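Makgate Basin: Objects Under Water

Gallery home | The building | The basin | Object list | Contact

The Makgate basin is the indoor tank at the back of the old Sarden building. It holds a collection of small objects that are kept for looking at under water, and this gallery covers the ones that have been added or written up again since August. The full collection has 40 entries. Most are plain shapes: cylinders, rings, blocks, a few lengths of tube, and some odd pieces that came with the building and were kept for their color.

The collection was started by Everaldo Bezerra, who taught drawing and wanted his classes to see what water does to an edge. A shape that looks sharp on a table looks softer at the bottom of the basin, and pale colors pick up the color of the floor. His first list was handwritten and had 11 objects on it. Hacer Duman typed it up later and gave every piece a number. Her numbers are still in use, including the gaps.

About the basin

The floor of the basin is teal and has scuffs all over it. They show up in most views of the bottom, and regular visitors use them to find their place. The floor has not been resurfaced and there is no plan to do it. Light comes from overhead and is uneven, so one side of an object can look washed out while the other side stays dark.

The water is rarely fully clear. After a busy morning it takes until late afternoon to settle, and even then it keeps a green cast. Dark objects are hard to see in it. Light ones do better, and for that reason the pale end of the collection is the part people ask for most.

The cylinders

There are more cylinders in the collection than anything else. They stand up, they lie down, and they give drawing students an ellipse to work on. Washington Rezende sorted them by color a few years ago, from white through cream and tan to dark brown. The order has mostly held. Cream was the hardest group to sort, as two pieces that match in the hand may look quite different with a foot of water over them.

Number 2143 belongs to the cream group. It came in a box from Skakthorpe with no note, and it went on the shelf under "light, rounded" until Yu-na Tak wrote the present entry.

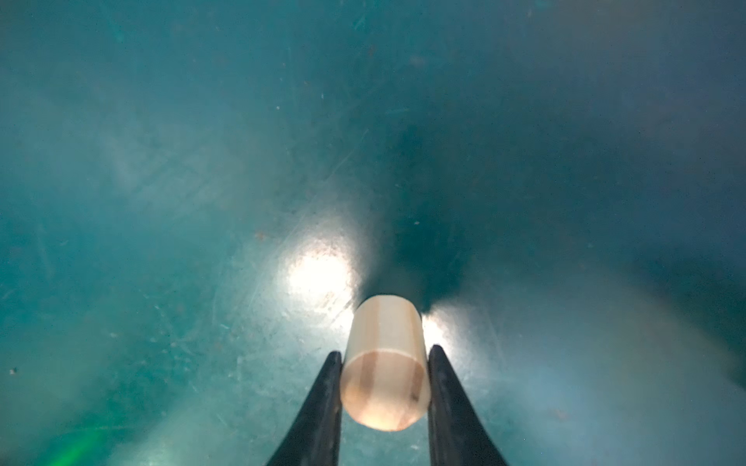 No. 2143, cream cylinder, upright. Faint brownish streaks along the length and a thin tan band toward the lower, rounded end.

The streaks are the reason this piece gets compared to wood. They run lengthwise and have something of a grain to them, but the body lets light through and looks almost lit from inside in places. Past the band the color turns a little warmer and browner. The shadow behind it is wide and has no clear edge, a good thing to study for anyone who tends to draw shadows too hard.

The entry in the object list says "ivory or light beige." The word ivory refers to the color only.

Drawing from the gallery

Cleiton Fontes, who runs the evening class, asks people to begin with the floor color and leave the object as bare paper. The second step is the shadow. Streaks, bands and other marks go in last, and lightly. Colored pencil works better than paint for the pale pieces. A mid-tone gray-green paper also works and saves a lot of filling in.

Students who want a second pale cylinder to compare can ask for the Mendonça piece — it is shorter and has no band. It is kept on the upper shelf with the rings, for lack of room with the other cylinders.

Using the object list

The printed list is on the table by the door. Each entry gives the number, the color group, where the piece came from if that is known, and any marks. Sizes are given for most pieces but not for all of the Skakthorpe box. Corrections can be penciled in the margin and are added when the list is next printed.

Objects on the shelves may be handled. Please put them back in the same color group, and leave the paper tags on the shelf edge where they are. Requests for a piece to be placed in the basin should be made by noon for the evening class.

Next group: Rings
Previous group: Blocks and tube
Back to object list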